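Features > Storage > Containers

Latched Boxes and the Textile Cupboard

Last updated 15th October
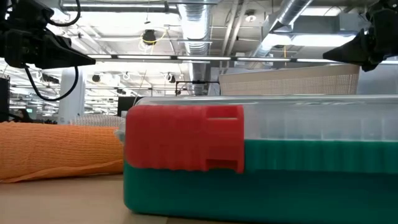
How full should a latched storage box be when it holds fabric?

Fill it to 10 millimeters below the rim and stop. Fabric packed higher pushes up on the lid, and the load passes to the latches, which are the thinnest moving parts on most boxes.

Leszek Kubiak runs the textile store at Tornitz, where 3,237 lengths of cloth are kept in lidded plastic boxes. His team rolls anything with a crinkle or rib, as flat folding under weight presses the texture out along the crease. Smooth cottons are folded in thirds and stood on edge.

Latch wear is the usual reason a box is retired. Wekesa Rashidi, a test engineer at Bedach, cycles sample latches 3,000 times at room temperature and then checks the hinge line for whitening. A whitened hinge still closes, but it should be replaced before the box is stacked again.

Clear upper walls help with sorting, though they admit light. Kubiak keeps dyed cloth on the lower shelves and lines the clear section with unbleached paper. Shelf spacing at Tornitz is 76 centimeters, enough for two boxes and a hand's clearance above the upper lid.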